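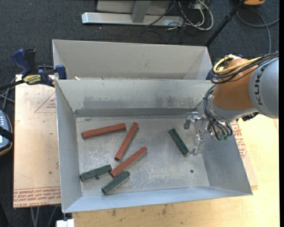 Long red and short green blocks in a gray metal bin.

Stilwood Blocks: Frequently Asked Questions
Last updated 1 September 2020

What comes in a set?
The standard Stilwood set has long blocks and short blocks, all bar-shaped. Long blocks are reddish-brown and short blocks are dark green. We sell them by the box or as loose refills. The order number is 418 for the standard box and 421 for refills.

Can I order long blocks in green?
No. The color goes with the length, so that people can sort by either one. We get asked for mixed colors a lot and may offer them later, but there is no date for it.

My red blocks look streaky. Is that a fault?
No. A slightly streaky surface is normal on the red blocks, and the end faces are often darker than the sides. If a block is cracked or has a rough edge that catches on cloth, send it back to us.

The edges of my green blocks are getting lighter. Can I fix that?
Wear shows up sooner on the dark green than on the red. You can leave it alone. We don't recommend touching it up with paint — it chips off and ends up in the bottom of the bin.

What should I store them in?
Any open-topped bin with a flat floor will do. We use gray metal ones with sloping sides. Metal floors scratch and get pale patches with use, and this does no harm to the blocks. Plastic tubs are quieter if noise matters where you are.

Do you sell the bins?
Yes, through Dretmont, order number 554. They are sold singly. Bins do not come with lids.

Some bins have small holes in the floor. Will blocks fall through?
No, the holes are much smaller than the blocks. If grit collects around them, tip the bin out and brush it.

How do I clean the blocks?
Wipe with a damp cloth and let them dry spread out, with space between them. Don't soak them or put them in a dishwasher. The bins can be washed with dish soap. Smudges on the walls usually come off with a second wipe.

Do blocks from the older Gilis sets fit with these?
The short ones do. Gilis long blocks were made to a different length and won't line up with ours. Keep them in a separate bin if you have both.

Can I return an opened box?
Yes, within the return period on your receipt, as long as all the blocks are there. Boxes bought from Kravchuk go back to Kravchuk. Refills can't be returned once opened.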